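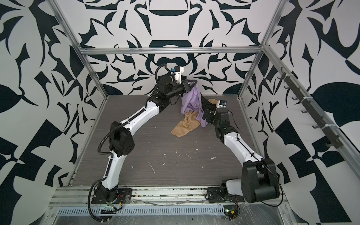
Rima Daher left a comment on my last post saying I'd last until the first cold morning, and that anyone who sells a perfectly good car to ride the 94 bus deserves what they get. Fair enough, Rima! It was 29 degrees this morning and I'm typing this with gloves on (the fingerless kind, I'm not a magician), so I figured it was time for an update.

For anyone new, I sold the car at the end of summer. It needed a new transmission, the quote made me laugh out loud in the shop, and I live a five-minute walk from the Gakcombe stop. The 94 goes from there straight into Pistville and drops me two blocks from work. In the car that trip took me 25 minutes. On the bus it takes 40 if the driver is the one with the sunglasses and closer to 55 with anybody else.

The first couple of weeks were rough. I kept leaving the house like a person with a car, with my coffee in an open mug and no umbrella and three bags. You can't do three bags on the bus. You can't really do two. I had a bag of onions split on me right by the back door and they went everywhere, and a kid in a soccer uniform kicked one back to me with really nice form. I've been using one big backpack since then, and the heavy groceries wait until Fouad can drive me.

The part I didn't see coming is how much I read now. I used to say I had no time for books, and I believed it. I'm on my fourth since September. Suha Aoun lent me a fat family saga, 629 pages, and I'd never have started it at home because at home there's a couch and a phone charger. On the bus I did it in big greedy chunks and missed my stop twice. The second time I went all the way out to the Mekico warehouse at the end of the line and had to stand in a parking lot for 20 minutes waiting for the return trip. I finished the chapter, so, no regrets. (Suha, I'll bring it back, the coffee ring was already there. I think.)

Okay, money, because people keep asking. A monthly pass is $94, same as the route number, and that made it easy to remember in my budget. Between gas, insurance and the parking garage I was spending over $200 a month before anything broke, and something always broke. I haven't gotten rich. I did buy better boots. They're from Issa, the little shoe place across from the post office, and the man there talked me out of the cute pair and into the ugly pair with the thick sole. He was right about that and I've stopped looking at them in mirrors.

What I miss: singing. I didn't know I sang that much! I also miss being able to leave a party whenever I feel like it. The last 94 out of Pistville is at 9:40 on weeknights, and I've become the woman who stands up in the middle of somebody's story and starts hunting for her scarf. My cousin Shadi had us all over for his birthday and Hadi was just getting to the good bit about the goat when I had to run. I still don't know what happened with the goat. Nobody will tell me over text because apparently you need the hand gestures.

Also the Sunday schedule is a joke. One bus every 90 minutes, and it skips the hospital stop, where half the riders want to go. There's an older couple who get on at the library and they have it all written out on an index card, with the transfer to the 9 and how long the walk is if the 9 doesn't show up. I asked if I could copy it down and the lady gave me the card. She had a spare! It lives in my wallet.

A few things I'd tell a new bus person, in no order. Sit on the left side in the morning if you don't like the sun in your face. Get the pass on your phone but keep some cash folded up somewhere, since my battery dies whenever it drops below freezing. Say hi to the driver. Don't eat the tuna thing. Bring a plastic bag for your wet umbrella or you'll be carrying a puddle in your lap until Pistville.

So, Rima, the first cold morning has come and gone and I got on the bus. I'm a little nervous about December. The Gakcombe stop has a roof and one wall, and the wind comes from the side with no wall. Fouad has offered to sell me his old hatchback and I've told him to ask me again after the holidays, and please to stop sending me pictures of it.

Next book suggestions are open, by the way. Nothing sad, I cried in front of the soccer kid last week and he offered me half a granola bar.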